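Wetholm to Get a Second Bookshop, Doubling the Supply

WETHOLM, September. Ulley Books, which has sold secondhand books from a former shoe store on Pemitz Street for 22 years, will open a second location next month, directly across the road from the first.

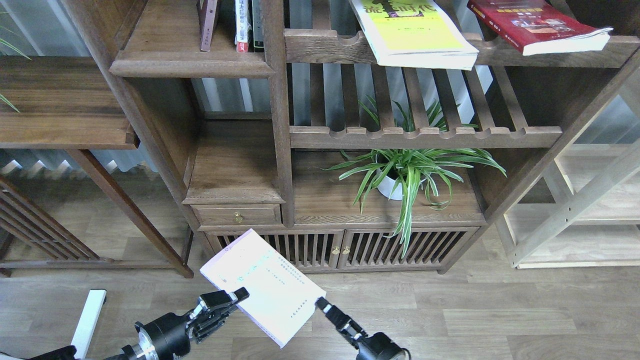

The new shop will be called Ulley Books Also. It takes over 1060 square feet last used by a tanning salon, and the owners say the smell of coconut is fading on schedule. Foreign-language books, poetry and anything with a crossword in it will move over. Mysteries stay put, having refused to fit in the van.
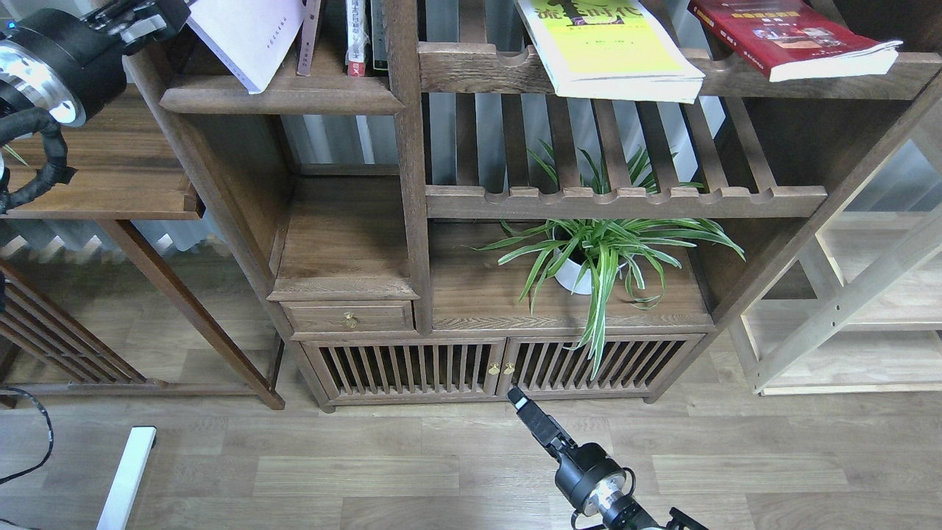

Opening day is a Friday, with doors at 9 a.m. The first 50 customers will receive a tote bag left over from the shop's twentieth anniversary, with the date still on it. Coffee comes from Bezerra, the bakery next door, which has asked us to mention that it also sells bread. 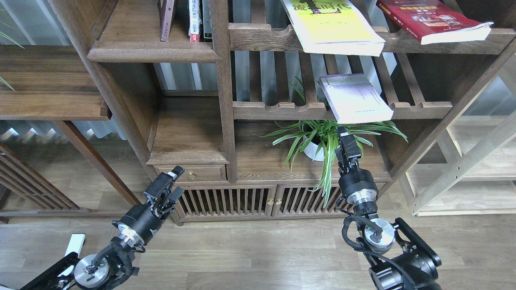
Trade-ins will be accepted at both counters, up to 70 books per household per month. Store credit earned on one side of Pemitz Street may be spent on the other. Encyclopedias are still not wanted on either.

Press contact: Ulley Books, Pemitz Street, Wetholm | © Ulley Books | Back to top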